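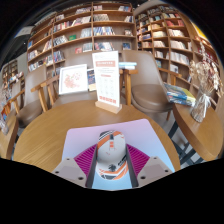

공용 업무공간 정기 안전점검표 (2층 휴게 겸용 작업실)

점검일: 4월 9일
점검자: Aarti Nishad
확인자: Hongmei Li
적용 범위: 가구, 전기, 소화·피난, 환기, 개인 주변기기

판정 기준: 적합 / 조건부 / 부적합. 조건부 항목은 다음 점검 전까지 조치하고 결과를 비고란에 기재한다.

1. 가구

1-1 원형 목재 테이블 상판 고정 상태: 적합
의견: 손으로 눌렀을 때 흔들림 없음. 하부 볼트 재조임 실시.

1-2 테이블 가장자리 거스러미, 갈라짐: 적합

1-3 의자 가스 스프링 및 바퀴: 조건부
의견: 창가 쪽 의자 바퀴 하나에 균열. Nendlow에 부품 신청함. 입고 전까지 사용 금지 표지 부착.

1-4 책장 벽체 고정: 부적합
의견: 상단 앵커 한쪽이 빠져 있음. 맨 위 칸 서류철을 아래로 옮겨 두었음. 재시공 담당 Ximeng Yin.

2. 전기

2-1 멀티탭 정격 및 문어발 사용 여부: 조건부
의견: 멀티탭에 멀티탭을 이어 쓴 곳 1개소. 현장에서 분리. 전기포트는 벽면 콘센트에 단독 연결할 것.

2-2 콘센트 덮개 파손, 변색: 적합

2-3 누전차단기 시험 버튼 동작: 적합
의견: 분전반 회로 8개 모두 시험. 회로 명판 중 '복도등' 글자가 지워져 다시 써야 함.

2-4 바닥 배선 정리: 조건부
의견: 출입구 앞 배선덮개 양면테이프가 들떠 있음. 걸려 넘어질 우려. 나사 고정형으로 교체 권고.

3. 소화·피난

3-1 소화기 압력 및 안전핀: 적합
의견: 관리번호 1364. 지시침 녹색 범위. 점검표 꼬리표는 새것으로 교체.

3-2 비상구 앞 적치물: 부적합
의견: Roltach 납품 상자가 통로 폭의 절반을 막고 있었음. 당일 창고로 이동. 지난 10월 점검에서도 같은 지적이 있었으므로 납품 장소를 1층으로 변경할 것.

3-3 유도등 점등: 적합

3-4 비상조명 예비전원: 조건부
의견: 점등 유지 시간이 거의 7분에 그침. 배터리 교체 요청.

4. 환기 및 조도

4-1 환기구 필터: 조건부
의견: 먼지 부착 심함. 세척 후 재장착.

4-2 작업면 조도: 적합

4-3 실내 습도: 적합
의견: 측정값 48%. 측정기 교정 성적서는 Hamann 폴더에 보관.

5. 개인 주변기기

5-1 마우스, 키보드 케이블 피복: 적합
5-2 마우스패드 미끄럼: 적합
5-3 보조배터리 무인 충전: 부적합
의견: 퇴근 후 충전 상태로 방치된 것을 확인. 사용자에게 통보 완료.

조치 담당
1-4: Ximeng Yin
2-1, 2-4: Yanling Tan
3-2, 3-4: Yanling Xie
5-3: 해당 사용자

비고: 1-4는 재시공 후 사진을 첨부하여 Hongmei Li에게 제출. 3-4는 교체 후 동일한 방법으로 재시험하고 측정 시간을 기재할 것.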